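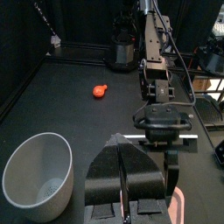
I have a bit of a bone to pick with refillable skincare, and I say that as someone who has spent a silly amount of money on it this year. Every brand seems to be at it now. You buy the nice heavy jar once, then you pop a little pod in it when you run out, and everyone gets to feel lovely about themselves. I was so on board with this! I still am, sort of. But I've now been through three different refill systems and I'm starting to think a lot of them were designed by people who have never run out of moisturiser at 7am with a bus to catch.

Take my Pluvness day cream. Gorgeous stuff, sinks in beautifully, doesn't pill under foundation, smells faintly of cucumber. The jar was £45 and I swallowed that because the refills were going to save me a fortune. Then September came round, I went to order one, and it was £13 cheaper than the full thing. So I'm paying £32 for a plastic pod with a foil lid, and then there's postage on top (and you can't buy them in the shop in Cheetham, I did ask). If you want me to change my habits, make it worth my while, is all I'm saying.
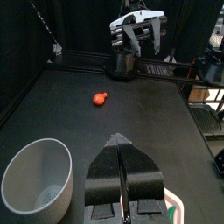
My other gripe is with the fiddliness. The Zistgate cleansing balm comes in a pot with a twist base, and to change it over you have to push, turn and lift at the same time, which I can manage only with dry hands and a fair bit of swearing. I've never got every last bit of balm out of the old pod either, so I scrape it out with a spatula like the end of a jam jar. I've got to the point where I'd be happier with any plain light grey cup, like the one down in the corner of that last photo, and a big bag of balm to spoon into it. No clicking, no lining up little arrows. It would look perfectly nice by the sink too!

I did try doing it my own way for a while. I decanted a Kemano body lotion into an old soap dispenser and felt very smug for 2 weeks, until the pump clogged and I had to take the whole thing apart in the bath. So I do get why brands want their own sealed pods, I really do. Hygiene matters, especially with anything you're dipping your fingers into, and I wouldn't mess about like that with a vitamin C serum or an SPF. But a hand wash? A shower gel? A body lotion? Give me a pouch with a decent spout and let me get on with it. 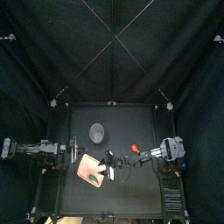 Kemano do sell pouches, to be fair to them, and theirs are the ones I keep going back to. You snip the corner, you pour, you're done. The pouch holds enough to fill the bottle twice, the price per wash is properly lower, and I don't have to watch a video first. It isn't glamorous and it looks a bit sad in the cupboard with a bulldog clip on it, but I finish it and I buy another one, and surely that's what a refill is for.

What I'd love is for the posher brands to pinch that idea and stop treating the refill as another thing to unbox. I don't need a cardboard sleeve, a ribbon and a little card thanking me for my journey. I've already got the jar! I'm keeping the Pluvness one until it cracks, by the way, because I paid enough for it and the cream is still the best I've used on my dry patches. The Zistgate balm I'm less sure about. There's a bit left in the pot, so I'll see how I feel when it comes to wrestling with that base again.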